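Open day walk-through, robot table, Stultside hall
Checked Monday, 22 Jun 2020, before doors

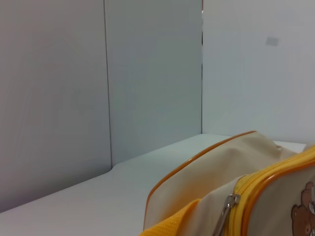
1. Emergency stop within reach of the presenter: OK. Pressed it 3 times and the arm halted every time. Lovely quick response!

2. Visitor line taped on the floor: FIX. It starts well and then stops short of the MacPherson stand. Needs carrying on to the wall, in the brighter colour.

3. Panels steady: OK. Leaned on all of them. Much better than the wobbly set we had in February.

4. Speed limit set for demos: OK, 200 mm per second. Still looks great from the front row, and the zipper routine is a treat to watch at that pace.

5. Power leads covered: OK on the Drirnby side. One mat is curling near the door, please tape it.

6. Visitor numbers: 50 in the hall at once. Door crew have the clicker.

7. Spare gripper pads: in the Detance case, under the sign-in desk.

8. Kids' turn at the controls: YES, one at a time, presenter's hand on the stop. I can't wait for this part.

Re-check items 2 and 5 before the first group comes in.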